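Home | Issues | Authors | Submit | Search

E-mail this article | Print this article

4. How net worth figures travel between celebrity sites

4.1 Material

The pages studied in this section come from four outlets that publish estimates of what actors, singers and television hosts are worth: Plallemix, Clirkedano, Shezi and the entertainment pages of the Vendville weekly. We collected 905 profile pages in all. Each page had to give a single dollar figure for one living performer and at least a short account of the career behind it. Pages that gave only a range were left out, as were pages on couples or bands.

For each page we noted the figure, the stated source if there was one, and the date of the last change where the site showed it. Salaries, house sales and endorsement deals mentioned in the text were entered separately. We did not try to find out what any performer is really worth. The question was where the number on the page came from.

4.2 Copying and rounding

Most pages named no source at all. Where a source was named, it was usually one of the other three outlets, and in several cases the link went in a circle – Shezi cited Clirkedano, which cited Plallemix, which cited an older Shezi page that had since been rewritten. Figures that passed along such a chain tended to lose their wording first. An estimate given as "may be as high as" on one site became a flat amount on the next.

Rounding was common and nearly always went upward. Plallemix rounded to the nearest half million in its older profiles and to the nearest million in the newer ones. The Vendville pages kept odd amounts more often, mainly for local performers whose house sales had been reported in the same paper.

Career details moved less freely than the figures. Birthplaces, first roles and schools were often reworded from page to page, while the dollar amount was carried over as it stood. A performer could gain two new series and an album in the text and keep the same number for 5 years.

4.3 Updates after news events

We then looked at what made a figure change. A new contract led to a change in some cases, a divorce filing in others, but the most regular cause was the yearly redesign that Clirkedano carries out in March, when every profile receives a new date. The date changes on all pages and the amount on very few. A reader who sees a recent date next to the amount will probably take it as a recent estimate.

Profiles of performers whose main work was before 2000 were changed least. Reruns and royalties are hard to value from outside, and the pages mostly pass over them. Child actors form a partial exception, as their early pay was sometimes reported in court papers and can be traced.

Figure 6. Tabletop with cloth and arm.
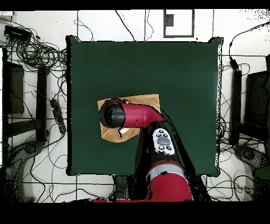

Reply received on Section 4: the author of this response accepts the finding on circular citation but thinks the paper is too hard on rounding. Readers of these pages, the reply says, want to know whether an actor is comfortable or very rich, and a figure to the nearest million tells them that. The reply also asks that court papers be treated as a source type of their own, and that pages on bands be added in any later round, given how often a singer's share is simply the band's total divided evenly.

Contact the editors | Copyright, all rights reserved | Back to top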